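Is an old desktop worth opening up?

I have a low opinion of the phrase "give your old PC a new lease on life." I've read it in so many cheerful posts that when Marianna Duda announced she was going to write one for her own blog, I told her I'd write the grumpy version. She said fine, as long as I spent an afternoon with a case open before complaining about it. So I did, and I still have complaints.

My own tower is 9 years old and lives under the desk in Clellodham, where it collects dust and makes a noise like a refrigerator with a grudge. The usual advice is to take the side panel off, blow it out, add memory, swap the drive and enjoy what feels like a new machine. I've followed this advice before. What I got was the same machine, with more memory, still making the noise.

What I will admit is that the older cases are nicer to work in than I remembered. Somebody at some point thought about the poor person who would have to get in there. The drive clips are blue, the latch by the power supply is blue, and everything you aren't meant to squeeze is mostly some other color. Lay the thing on its side and you can see where most of it goes without a manual. The cables are another matter. Red, orange and yellow wires in a bundle, running down between the parts, and whichever way you push them they want to be in your way.

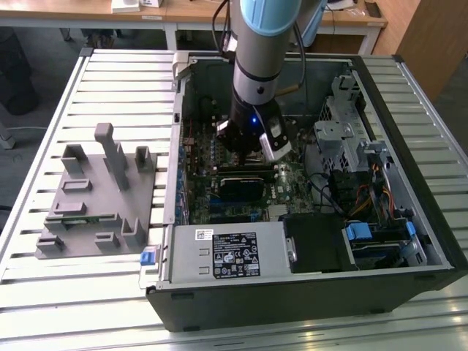
The memory myth

Everyone says memory first. Kieran Phelan says it so often that I think he'd recommend it for a flat tire. And yes, if you have a tiny amount and you keep 30 browser tabs open, more will help. But look at what you're doing with the computer before you spend anything. I write, I pay bills, I look at pictures of other people's kitchens. When I watched the usage meter for a whole morning it never got anywhere near full. More memory would have given me more memory to not use.

If you do go ahead, line up the notch before you push. It only fits one way, and if it isn't going in, stop and turn it around. I've seen a grown man lean on one with his elbow. Push both ends down evenly. Start the machine before you put the panel back on, so you aren't taking it off again five minutes later in a bad mood.

Put the parts somewhere

This was my favorite part of the afternoon, and I hadn't expected to have a favorite part. My normal method is to set everything down on whatever flat surface is nearest, usually a magazine, and then move the magazine. A plate with a proper place for each piece is so much better that I felt a bit foolish about the magazine years. You take a thing out, it has a spot, and an empty spot tells you what you haven't dealt with yet.

Do you need anything fancy? No. I priced a parts organizer from Bustwood and closed the page. A muffin tin would do for screws. For the chips and memory I'd want something that holds them by the edges and keeps them from sliding around, and a muffin tin won't do that, so there I'll grant the printed holders their point. Shota Hayashi prints his own gray ones and is insufferable about it. They do work.

The processor is the piece I'd most like to see parked properly. It's small, it's easy to knock off a table, and depending on the type there may be pins underneath that bend if you so much as frown at them. Hold it by the sides. Don't put it down on the rug "for a second."

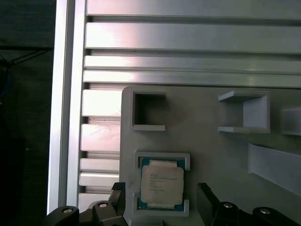
The processor chip in its rectangular holder, with the square pocket and the U-shaped bracket still free.

Would I swap a processor in a machine this age, though? I looked into it for mine. Kazue Nakajima found me a listing for a faster one that fits the same socket, and the seller promised it would be "like night and day." Then I read the reviews, and the people who had bought it sounded mostly like people who wanted to have been right. By the time I'd added fresh thermal paste and a cooler I was partway to a used laptop.

So my list for an old tower is short. Clean it. Replace the drive if it's a spinning one, which I do believe in, grudgingly, after doing it for my aunt. Leave the rest alone unless something is broken.

Marianna's post goes up in March and will disagree with most of this. Mine is back under the desk, cleaner, and still humming.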